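Indville 互助问答 › 动手与维修 › 自动化与机器人

自制双夹爪叠绒布衣物，总是只夹起最上面一层，怎么改？

发帖：三楼工具间
日期：2/22/24
标签：夹爪、连杆、指垫、叠衣服、共享工坊

先说情况。我在 Gusum 共享工坊有一个固定工位，从 12 月开始做一套叠衣服的装置：两条桌面机械臂，每条末端一个自己打印的连杆夹爪，架在一张旧餐桌两边。程序不是手写的轨迹，先用手持夹爪由人叠，录下来，再拿录像和夹爪开合的数据去训练，最后放到机械臂上跑。手持的那一对和机械臂上的那一对用同一套图纸，只是手持的多了握把和扳机。

到现在录了 382 条。薄的东西没什么大问题，T 恤、枕套、擦碗布都能叠，歪一点但能看。卡在绒布上，抓绒外套、绒毯、珊瑚绒睡衣都一样：

一、最后一次对折的时候，应该把下面几层一起夹住提起来，结果经常只夹到最上面一层，一提就散。

二、有时夹到了，提到一半滑掉。松手的位置不固定，所以下一步就全错了。

三、夹爪合拢时会把布往里推，布先鼓起来一块，然后指尖从鼓包上面合上，什么都没夹到。

夹爪的情况：每个夹爪一个舵机，通过齿轮带两根连杆臂，指尖是打印件，外面贴了一层从自行车内胎上剪下来的橡胶。手持的重 497 克，连握把、相机和电池。桌面是木头的，上面铺一块切割垫。相机装在夹爪上，从后面往前看指尖，没有另外架相机。控制频率 50 Hz，录的时候和跑的时候一样。

已经试过的：

把舵机力矩调大，结果指尖打印件开始弯，夹得反而更差。

把橡胶换成砂纸，夹是夹住了，绒毛被拉下来一撮一撮的，衣服还要穿的，不行。

多录一些绒布的，成功率有一点提高，然后就不动了。

想问的是，这个问题主要在机械上还是在数据上？如果只能先改一样，先改哪样？另外指垫到底用什么材料合适，贴片还是整个浇一个软的？我没有浇硅胶的经验，工坊里有模具用的硅胶，但不知道硬度够不够。

预算不多，不想换成买的夹爪。舵机可以换，打印机随时能用。

补充一：有人私信问衣服大小。外套是成人的，毯子是沙发上盖腿那种。

补充二：人拿手持夹爪叠的时候大部分能成功，但也有失败的，失败的我当时没删，都混在里面。不知道这个要不要紧。

旧齿轮箱

我先说机械的部分，数据的部分我懂得少，让别人说。

你的三个毛病里，第三个最要紧，第二个跟着它来，第一个有一半也跟着它来。所以先改指尖的走法和形状，再改材料，力矩放最后。

布被往里推，多半是连杆的几何造成的。你说用齿轮带两根连杆臂，没说是单根摆臂还是平行四边形。如果是单根摆臂，指尖走的是一段圆弧，合拢时指尖同时向前伸，角度也在变。开得很大时两个指尖朝内斜着，合到最后才接近平行。夹硬东西这不要紧，夹布就很要紧，因为在指尖还没对上的那段时间里，它一直在往前拱布。你看到的鼓包就是这样来的。

有两个办法，一个是改结构，一个是改动作。

改结构：每边改成两根杆的平行四边形，指尖全程保持同一个朝向。圆弧还是有的，前伸还在，但角度不变，指腹一直对着指腹。每根杆两头要用真正的轴，别用自攻螺丝直接拧进打印件当轴用，用一个月孔就大了，指尖晃得厉害。用带肩的螺丝，或者普通螺丝外面套一小段铜管，杆上的孔铰一下，能转、没有旷量就行。拧的时候拧到底再退一点的那种做法不可靠，振几天就松了，用防松螺母。

改动作：合拢的同时让机械臂往后退一点，把前伸的量抵消掉。你用的是示教的数据，人拿着手持夹爪时手会自己补这个量，自己不觉得。如果手持的和臂上的几何完全一样，这个补偿应该已经在数据里了。那就要查是不是真的一样。我的经验是，同一份图纸打出来的两对，装好以后开口宽度和零位都会差一点，舵机花键一个齿的差别就够受了。拿一块规矩的木块，让手持的和臂上的各夹一次，看读数和实际开口对不对得上。再什么都不夹，全合，看指尖是不是同时到中间。一边先到，布就往另一边跑。

然后是指尖的形状。很多人打印的指尖是平头的，前面有一个厚度。夹桌上的布时，下面那个指尖要钻到布底下去，平头钻不进去，只能推。要做成楔形，下面那一片的前缘要薄，但不能锋利，倒一个小圆角，最后用细砂纸顺着磨，打印的层纹不磨掉会挂绒毛。挂绒毛是很烦的事，看不出来，但是布会跟着走。

上下两片不必一样。夹布的时候如果你是横着夹（两个指尖在水平方向上一左一右），那又是另一回事了，你没说。横着夹只能夹起一个褶，夹到几层全凭运气。要夹整叠的边，夹爪得转过来，一个指尖在上，一个指尖在下，从侧面进。桌面要让出下面那个指尖的厚度，所以硬桌面是吃亏的，你那块切割垫也硬。垫一层软的，海绵、瑜伽垫、叠起来的床单都行，让下面的指尖可以压进去再往前走。我见过不少人叠布的装置在硬桌上死活不行，铺一层东西就好了。

材料：内胎橡胶不合适，表面有滑石粉，而且薄，没有让量。砂纸你已经知道了。我的顺序是这样：

先试现成的硅胶片，工具店或者厨房用品里都有，用硅胶专用的胶粘，普通瞬干胶粘不住。粘之前打印件打毛，用酒精擦。

不行再浇。模具硅胶一般偏软，可以用，做得厚一点，里面留打印的骨架，骨架上开孔，让硅胶穿过去咬住，不然早晚整片撕下来。模具内壁要光，打印的模具要涂封层，不然浇出来表面全是层纹，里面还可能不固化。有的树脂打印件会让硅胶不固化，先浇一小块试。

指垫表面别做太深的花纹。绒布的毛会嵌到沟里，夹是夹得紧，放的时候放不掉，松开以后布还挂着走一段。浅的横纹就可以，或者光面。光面脏了以后摩擦会掉，每次开工前用湿布擦一遍，绒布掉毛很快。

力矩：指尖弯说明骨架太细，把骨架加厚，打印方向换成让层和受力方向平行的那种，侧躺着打。舵机调回原来的力矩。夹布用不了很大的力，接触面够大就行。舵机长时间堵转会发热，你录久了会看到力越来越小，这也能解释你说的提到一半滑掉，摸一下舵机外壳就知道了。最好加一个限流，或者程序里让它夹到位后把目标位置退回来一点。

最后，如果改了指尖，手持的和臂上的要一起改。改完以后旧的数据还能不能用，我不知道。

面包板不放面包

用吸盘。或者用针刺式的抓手，纺织厂都用那个，绒布一扎就起来，要几层扎几层。夹爪叠衣服本来就慢。

另外内胎不行你可以试试洗碗手套剪下来的，我用来垫过别的东西，很涩。

　　三楼工具间 回复：吸盘对绒布漏气，之前试过，吸不住。针的那种不想用，工坊周末有小孩来，而且我录数据用的是人手拿夹爪，换成针就全部要重来。手套我去找一双试试。

　　面包板不放面包 回复：那就手套。

　　旧齿轮箱 回复：手套可以临时用，要用厚的那种，里面带植绒的先把绒搓掉再粘，否则粘的是绒。

西晒工位

我们在 Ocampo 工坊做过差不多的东西，也是手持夹爪录，也卡在绒布上，后来能用了。上面机械的部分我基本同意，补充数据和录法的部分，再讲一下我们在床上录的做法。

先回答你补充二里的问题：要紧。失败的混在里面，模型学到的是“夹一下、没夹住、还是往上提”，因为在相机里夹住一层和夹住几层看上去差别很小，它分不出来。把 382 条都过一遍，绒布的先过。分三堆：一次成的，没夹住但是人发现了、松开重夹成功的，没夹住就提了的。第三堆拿掉。第二堆不要拿掉，很有用，但要确认重夹之前人确实把夹爪退出来了。如果人是夹着布硬往里拱，那也拿掉，你说的鼓包有一部分可能就是从这里学来的。

过录像很枯燥，两个人轮着看比较好，先对着同一小批看一遍，把标准说清楚再分头看。

录的时候我们改了这些：

进去之前停一下。夹爪打开到最大，对着那一叠的下沿，停住，再往前。停的时间不用长，能在画面里看出来就行。不停的话，人手是一边靠近一边合的，很顺，但机械臂学出来就是离得还远就开始合，到布跟前已经合了一半。你说的指尖从鼓包上面合上，很像这个。

夹住之后也停一下，再提。先提一点点，看下面几层有没有跟上来，跟上来了再走。这一下小提很重要，模型后来会自己做这个动作，没跟上来的时候有时会松开重来。

两只手不要同时动。一只压着或者夹着一个角，另一只去夹。同时动的录像好看，但是学起来难。等单只的稳了再录两只同时的。

相机能不能看到指尖，每次录之前看一眼画面。打开到最大的时候两个指垫都要在画面里，合上的时候也要在。我们有一批录完才发现相机松了，往上抬了一点，布在画面里，指尖一半不在，那一批全没用上。后来在相机座上画了一道线，对不上线就不录。

指垫颜色和布要分得开。黑指垫叠黑外套，谁也看不清。我们只用蓝的指垫，绒布里很少碰到同样的蓝，碰到就先不叠那件。你那个内胎是黑的，夹爪应该也是黑的，趁这次换材料把颜色一起换了。浇硅胶可以加色浆，硅胶片买有颜色的。

然后是床。桌子上叠到后来我们就不在桌子上录绒布了，改到床上，原因上面那位说了，下面的指尖可以压进去。床还有别的好处，布不容易滑走，桌面上绒布叠厚了以后轻轻一推就整叠走了。坏处是床单自己也会被夹起来。夹到床单的录像也要拿掉。床单要拉平，四边掖紧，最好用有弹性的那种床笠。

床单用有花纹还是没花纹的，我们争过。后来两种都录了。有格子的在相机里容易看出夹爪离床面有多远，人录的时候也容易摆正；只用一种格子录，换了床单成功率就掉，所以至少换几条，别把格子线的方向永远对着衣服边，斜着也录一些。
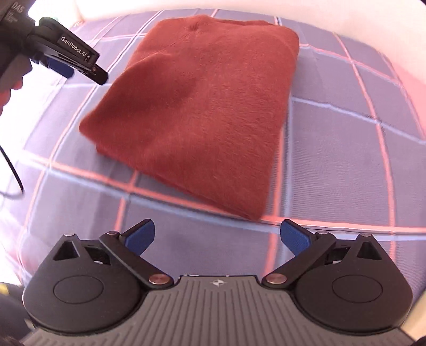 图片来源：Ocampo 共享工坊，绒布折叠录制

叠到这种厚度，接下来要看的就是朝着自己这一边的下沿。绒料软，下沿会稍微往前塌，左边那一侧叠进去的厚，两边高低就不一样。蓝色指垫张开，朝着下沿，就是我前面说的停一下的位置。人容易犯的错是在这里往高的地方对，觉得厚的地方好夹，结果上面那片指垫搭在最上层，下面那片顶在中间，一夹就是一层或者半叠。要往低处对，下面的那片贴着床单走，宁可压下去一点。

手里用的是标着 GenRobot.AI 的成品手持夹爪，不是自己打的，所以重量和你的不一样，录法是一样的。你自己打的完全可以用，不用为了这个去买。

下沿塌下来这件事值得专门录。我们最开始每次都把那一叠整理得方方正正再录最后一折，结果模型只会叠方正的。前一步叠得稍微歪一点，它就不会了。后来故意不整理，前一步什么样就什么样接着录，还专门从歪的、塌的、有一个角翻出来的状态开始录。这部分录像单独放一个文件夹，训练的时候让它占的份量多一点。

绒布还有一个毛病，表面没什么特征，同一件衣服叠好以后中间一大片颜色都一样，相机靠近了就不知道自己在哪。能用的只有边、接缝和折痕。所以光很重要。不要只有头顶的灯，侧面加一盏，让折痕有影子。我们工位下午西晒，影子太硬，反而好认，但傍晚录的和下午录的合在一起就乱，后来拉上窗帘只用灯。你那边什么情况我不清楚，至少别在同一批里一会儿开灯一会儿不开。

关于线。手持夹爪如果带线，线要从手腕外侧走，留一个弯，不要绷着。绷着的话人会不自觉地少转手腕，录出来的动作就别扭，而且线会拖过布面，把叠好的那一层带走。你说用电池，那就没有这个问题，但你手持的是 497 克，录久了手腕会往下沉，后面录的高度都比前面的低。录一阵换人，或者把电池挪到前臂上用绑带固定。电池挪走以后那一小段线还是要留弯。

50 Hz 没问题，不用动。要查的是开合的读数和画面是不是对得上。夹爪在画面里已经合上了，数据里还没合，或者反过来，差一点点就会出现你说的三种毛病里的任何一种。查法很简单，手持夹爪对着亮的地方，快速开合几次，把画面一格一格翻，和读数比。差多少就平移多少。机械臂那边也查一遍，两边延时不一样很常见。这个最好放在最前面查，因为不花钱，也不用打印。

所以你问先改哪样，我的意见：

先查零位和延时，一个晚上能做完。

再清录像，绒布的先清。

同时换指垫，连颜色一起换。指尖做成前面薄的。

然后铺软的，按停一下的方法重新录绒布，录完和清过的旧数据一起训练，看结果。旧数据里如果指垫颜色和形状都变了，薄布的部分我们试下来还能用，绒布的部分基本没用，还不如全录新的。

连杆要不要改成平行四边形放在最后，改了就真的全部重录了。如果零位对了、指尖换了，还是拱布，那再改。

叠完的那一叠别马上拆开录下一条，先放着，等录完一轮一起拆。刚叠过的绒布有印子，马上再叠会顺着老印子走，录出来的都太容易。抖开，放一会儿，或者几件轮着来。我们是外套、毯子、睡衣轮着。

　　三楼工具间 回复：多谢，很详细。延时刚才查了，手持的对得上，臂上的差得不少，画面比读数晚。零位也有一个夹爪不对，右边的先到中间。夹爪确实一直是横着夹的，没想过这个问题。

　　西晒工位 回复：横着夹的话前面的录像最后一折基本要重录。前几折可以留着。

　　三楼工具间 回复：录像里第三堆比我以为的多。正在删。

　　旧齿轮箱 回复：右边先到中间，先看舵机臂花键，退一个齿再装。不要在软件里补，软件里补了以后哪天拆开重装就忘了。

　　三楼工具间 回复：是花键，装错了一个齿。硅胶片买了蓝色的，Prelovley 那家店有零卖，可以剪。周末粘。手套也试了，比内胎好，但是黄的，叠浅色毯子看不清。

　　西晒工位 回复：硅胶片粘好放够时间再用，压着放。边上不要留翘的，翘一点绒毛就钻进去了。

　　三楼工具间 回复：好。床没有，工坊里有一张折叠垫，铺床单用行吗？

　　西晒工位 回复：行，接缝的地方避开，别让那一叠正好压在折缝上，下面的指尖会卡进去。

　　旧齿轮箱 回复：折缝上面垫一块毯子再铺床单也可以。

本帖状态：提问者已采纳“西晒工位”的回答
相关帖子：
打印连杆的孔磨大了能不能补
桌面机械臂底座怎么固定在旧餐桌上不伤桌面
模具硅胶浇完发粘不固化
手持录制时相机座松动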